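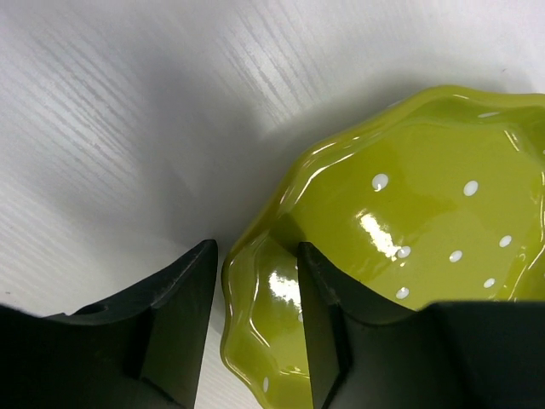 About us

Jastero is a small company in Pristthorpe. We build and teach robot arms for work in kitchens and canteens, mostly the handling of dishes and cloths. We started in a rented garage and are now a team of 17 people, with a workshop on the ground floor and the offices above it.

Our open day

Every August we open the workshop to our neighbors, to school classes and to customers. Visitors stand close to the table and watch an arm handle ordinary tableware. A rim with waves is more difficult for a gripper than a straight one, and shiny glaze reflects the lamps, so we like to practice with such pieces. Children from the age of 7 are welcome together with an adult.

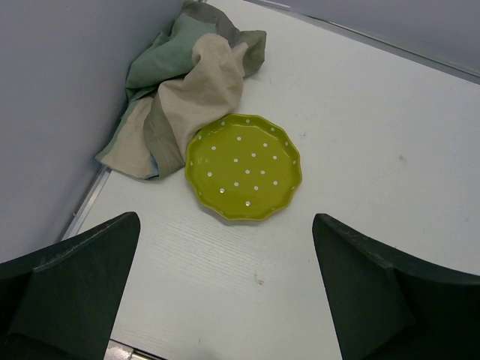
The demonstration is given 2 times in the afternoon, and after it our engineers answer questions. You may also ask about Lornent, our training software, and about the Kettler project, in which we study how to fold kitchen textiles.

Groups are kindly asked to register before they come. Please call the office, extension 3663, and tell us how many persons you will be. Entrance is free, and parking is behind the building.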